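Sekby Science Pages
Light and Materials, Unit 8: How Surfaces Send Light to Your Eyes

Most objects do not make light. You see them when light from a source, such as the Sun or a lamp, reaches the object and some of it travels on to your eye. Bouncing off a surface is called reflection. What an object looks like depends on the light that arrives, the material, and how smooth the surface is.

Words to know

Source: something that gives out its own light.
Reflect: to send light back from a surface.
Absorb: to take light in. Absorbed light usually becomes a small amount of heat.
Transmit: to let light pass through.
Matte: not shiny.

Where the light goes

Imagine that light arrives in 100 equal parts. A surface may reflect some parts, absorb some, and transmit the rest. Added together, they must come back to 100. No light is missing from the total.

Clean window glass transmits most of the light that falls on it. Black cloth absorbs most of it. White paint reflects most of it.

A surface that reflects all the colors of light almost equally looks white under white light. If it reflects all of them equally but less strongly, it looks gray. The difference between white, gray and black is a difference in amount. A white wall in a dim corner may send less light to your eye than a gray wall near a window, and your brain allows for this when it decides which wall is white.
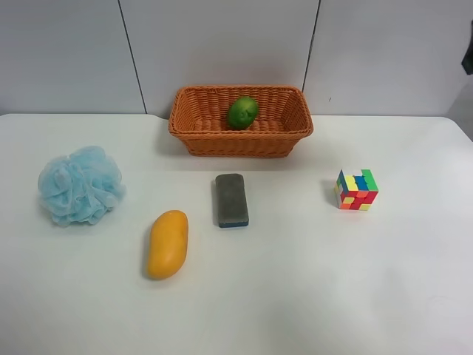

Smooth and rough

A mirror is very smooth. Light that arrives from one direction leaves in one direction, at the same angle on the other side. The light keeps its order, so you see a clear picture in the mirror. Scientists call this specular reflection.

Paper feels smooth but is rough when seen through a microscope. Its fibers point in many directions, and light leaves in many directions too. The order is lost, so you do not see your face in a sheet of paper. Scientists call this diffuse reflection. Matte surfaces work in the same way.

Many materials do both. A polished apple has a small bright spot, where the clear skin acts a little like a mirror. The rest of the apple shows its color by diffuse reflection. Rub wax on the apple and the bright spot becomes sharper. Scratch the skin with sandpaper and the spot spreads out and fades.

Color

White light is a mixture. A prism spreads it into a band of colors. Schools often list 7 of them: red, orange, yellow, green, blue, indigo and violet. The real band has no borders, and each color changes slowly into the next.

Colored materials contain pigments or dyes. A pigment absorbs some colors and reflects others. Red pigment absorbs most of the green and blue light and reflects most of the red. A toy with several colored parts needs a different pigment or dye mixture for each color, although the same white light falls on all of them.

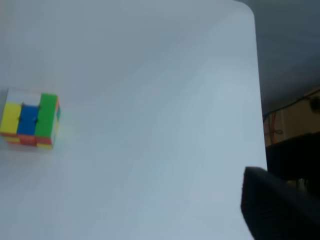 Changing the light changes the result. Under a lamp that gives out only red light, a green leaf looks nearly black. There is no green light for it to reflect. Under the same lamp, a red tomato and a white plate may look alike.

Street lamps can have this effect. The old yellow lamps on the harbor road in Grerkbridge gave out mostly yellow light, and parked cars that were blue by day looked dark gray at night.

Shadows

A shadow forms where an object blocks light. Its edge depends on the size of the source. A small source, such as a single tiny bulb, makes a sharp edge. A wide source, such as a cloudy sky, makes a soft edge, where part of the light is blocked and part still arrives. The dark middle is the umbra. The soft edge is the penumbra. 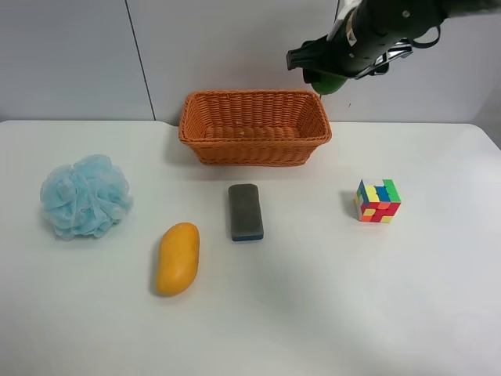
Soft gray shadows on a matte white table.

Shadows indoors are rarely black. Light reflected from walls and ceilings reaches them from the side.

Thin layers

One sheet of tissue paper transmits a lot of light. Stack ten sheets and much less gets through. Each layer reflects and absorbs a little more. Thin cloth and netting behave in the same way - a single layer looks pale, and a thick fold can look darker and stronger in color.
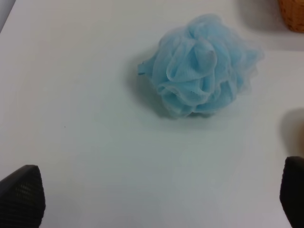 Pale blue netting, with deeper color in the creases.

Try it

You need a flashlight, a sheet of white paper, a sheet of kitchen foil and a dark room.

1. Lay the foil flat. Shine the flashlight on it at an angle and find the bright patch on the wall.
2. Crumple the foil, then open it out again. Repeat the test.
3. Repeat with the paper.
4. Draw the patch you see each time.

Do not shine the flashlight into anyone's eyes.

Next unit: Lenses and Bending Light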